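The long sit: what happens to children's backs and sleep after the last school bell

At four in the afternoon the bus from Marngate Elementary stops at the corner of our street, and nine children come down the steps. I have watched them for most of a winter now. Almost all of them go directly inside, and from my kitchen window I can see the blue light of screens come on in three houses before I finish my coffee.

I grew up in another country, where we were sent outside until it was dark, so I know I am not a neutral observer. This is why I wanted to speak with someone who measures such things and does not only remember them.

Kevin Costello is a pediatric physical therapist, and for two school years he has followed 327 children between the ages of seven and eleven. Each child wore a soft activity band on the wrist for one week in the fall and one week in the spring. The parents kept a sleep diary. The part that interested him was not how much the children moved in total. He wanted to know how long they stayed still without any break.

"We always ask about minutes of exercise," he told me. "I was asking about the longest sit of the day."

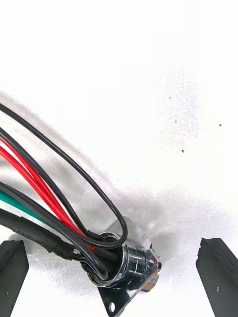
For 195 of the children, the longest sit came after school and before dinner, and it was longer than any lesson they had in the classroom. Those children also needed more time to fall asleep, according to their parents. Costello is careful with this result. A diary is a diary, he says, and a tired parent writes what a tired parent remembers. It is also possible that the children who sleep badly are the ones who prefer the couch the next day.

The backs were a separate question. In the spring week a smaller group of 31 children came to his office in the Flonero building for a simple examination of posture and flexibility. He asked them to touch their toes, to stand on one leg, and to lie on the floor and raise the legs one after the other. Many had tight muscles at the back of the thigh. Very few complained about pain, and when they did it was mostly after long car rides.

I asked him what a family should do with this information. He laughed a little and said he has two daughters and loses this fight most evenings. In his house they put the snack on the counter and took away the stools, so the girls eat standing up and walk around while they talk. On Sunday they go to the Fisten trail, if it does not rain, and sometimes if it does.
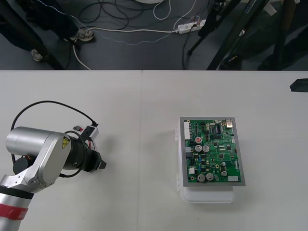

A circuit board on the worktable, with the robot arm at left.

The school has tried something too. Mrs. Rodrigues, who teaches fourth grade, begins her homework club with ten minutes in the gym. She did not take it from a study. Her students were falling off their chairs, she said, and she preferred that they fall in a place with mats. The parents were afraid at first that less homework would be finished. After some weeks the complaints stopped, and now there is a waiting list of 4 families.

Costello will visit the homework club in the spring with a new set of wrist bands. He would like to see if a short break at that hour changes the evening, or if the children simply sit down later and stay there longer. He told me that both answers would be useful to him, although he hopes for the first one.

Last week I saw two boys from the bus throw their bags on the grass and run after each other around a parked car until somebody's mother called from a door.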